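Relatório de progresso n.º 2
Projeto Nama: apoio à organização de quartos e roupa de casa
Destinatário: Fundo Stisar
Data: 17/12/2018

## Ponto de situação

O projeto entrou na segunda fase com as visitas domiciliárias em curso e o material de apoio quase todo distribuído. Desde o relatório anterior foram visitadas 11 habitações, todas com pelo menos um quarto em que a cama serve também de mesa, de lugar de arrumação e de ponto de carregamento de aparelhos. Era esta a situação descrita na candidatura e confirma-se no terreno.

O trabalho em cada casa segue a mesma ordem. Primeiro retira-se da cama tudo o que não é roupa de cama. Depois separam-se as toalhas, a roupa vestida e a roupa lavada. Só no fim se dobra e se guarda. Na primeira fase começávamos pelos armários e perdíamos tempo, pois as peças acabavam por voltar para cima do colchão enquanto se decidia onde ficavam.

## Atividades realizadas

**Roupa de banho.** Foi adotada uma única dobra para as toalhas, em três partes no comprimento e depois ao meio. As toalhas com textura em relevo ocupam mais altura na prateleira e passaram a ser guardadas à parte, em pilhas baixas. As famílias aceitaram bem a regra. Em duas casas preferiram manter as toalhas enroladas e não insistimos.

**Esteiras e lençóis.** Em várias casas usa-se uma esteira de bambu sobre o lençol. A esteira dá uma superfície firme para dobrar, mas tem de ser levantada para se fazer a cama, e isso não estava previsto na folha de instruções. A folha foi corrigida e inclui agora o passo de enrolar a esteira antes de mudar os lençóis.

**Extensões elétricas.** É o ponto com mais atraso. A recomendação é simples: extensão fora da cama, cabos junto à parede, nada de tecido por cima. O cumprimento depende da posição das tomadas, que na maior parte dos quartos ficam longe do sítio onde as pessoas carregam os aparelhos.
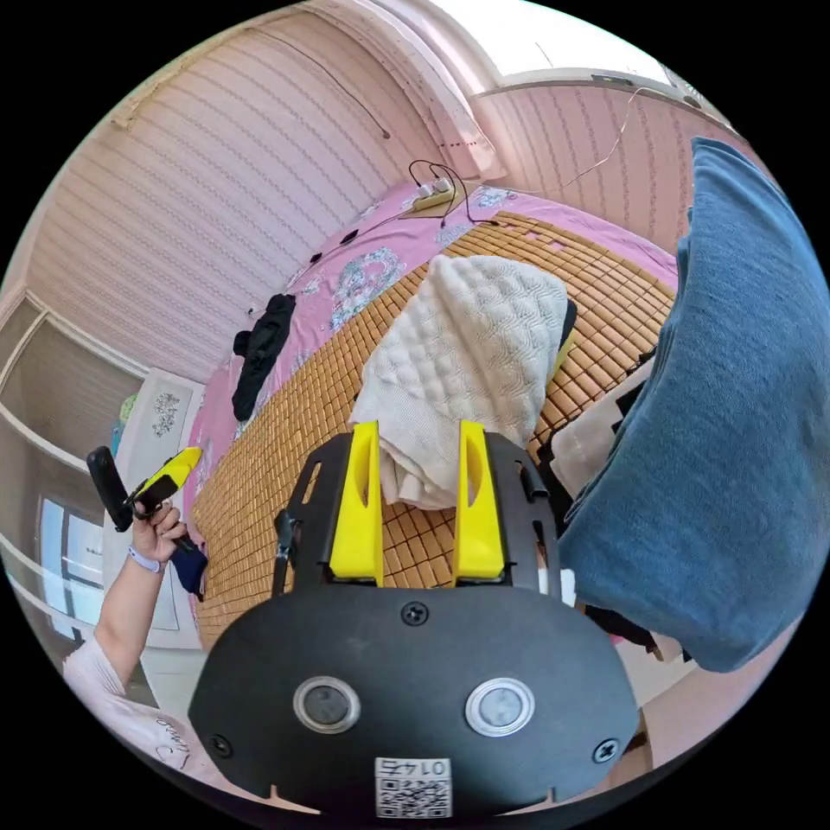
*Quarto com esteira de bambu sobre lençol florido: toalha dobrada, peça de roupa preta por arrumar e extensão elétrica ainda em cima da cama.*

A situação da fotografia é comum a outros quartos e orientou a revisão da lista de verificação. A lista passou a ter uma linha própria para extensões e cabos, separada da linha da roupa. Antes estavam juntas e um quarto podia ser dado como concluído com a roupa tratada e os cabos por resolver.

## Material distribuído

A Sokov entregou 292 caixas de arrumação com tampa, em dois tamanhos. As pequenas servem para meias e roupa interior e têm tido boa saída. As grandes não cabem debaixo das camas mais baixas e ficaram em parte no armazém. Já pedimos à empresa a troca por um modelo de menor altura, sem custo adicional, e aguardamos resposta escrita.

As fichas de dobragem foram impressas pela Akl. A tiragem foi de 700 exemplares. O papel escolhido é demasiado fino para ficar colado no interior das portas dos roupeiros e descola ao fim de pouco tempo. A próxima impressão será feita em cartolina, com furo para pendurar.

## Dificuldades

- O tempo de visita é curto para os quartos partilhados, em que cada pessoa tem de decidir sobre as suas próprias peças.
- Os cobertores e mantas grandes continuam sem lugar fixo na maioria das casas. As caixas atuais não os comportam.
- A fixação dos cabos à parede exige material que não consta do orçamento aprovado.

Quanto a este último ponto, solicitamos autorização para transferir o saldo da rubrica de impressão para a compra de calhas e abraçadeiras. O valor total do apoio não se altera.

## Próximos passos

Em janeiro serão feitas as segundas visitas às casas já acompanhadas, começando pelas que têm a linha das extensões em aberto. Na mesma altura será testada a arrumação de mantas em sacos de tecido, na prateleira superior do roupeiro. As caixas grandes ficam retidas até haver resposta da Sokov.

O mapa de despesas segue em anexo separado, com os comprovativos ordenados por rubrica.

A coordenação do Projeto Nama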